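Most advice on getting old stains out of white plastic tells you to reach for bleach. I'm not convinced. Bleach is fine on mildew, but on plain grime it does little, and on some plastics it leaves a yellow cast that no scrubbing will shift.

## What you need

- Dish soap and warm water
- Baking soda
- A soft brush and two cloths
- Patience – 20 minutes of it, whatever the label on the spray bottle claims

## Small things first

1. Wash with soap and rinse.
2. Mix 4 spoons of baking soda with enough water to make a paste.
3. Rub it on in circles, then leave it alone.
4. Rinse and look at it in daylight. Kitchen bulbs flatter everything.

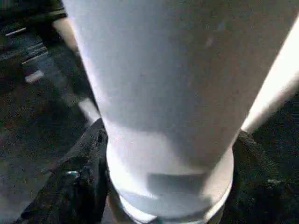
*White cup, close up. Grime likes to collect around a rim like this one.*

Chie Nomura swears by the melamine sponges from Kröger. They do work, but they're a very fine abrasive, and I'd keep them off anything glossy.

## Chairs and other outdoor stuff

Turn the chair over and start underneath. Dirt sits in the grooves, and a cloth just slides across them, so use the brush. Skip the pressure washer unless you enjoy chalky plastic.

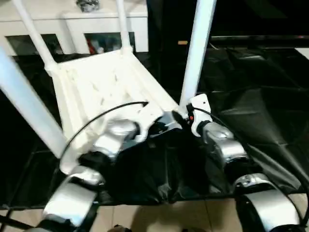 *Chair turned over, legs up, with the grooves in reach.*

I tried the Asto "restorer" in July. It looked great until the first good rain. If the surface is chalky all the way through, you can paint it or live with it.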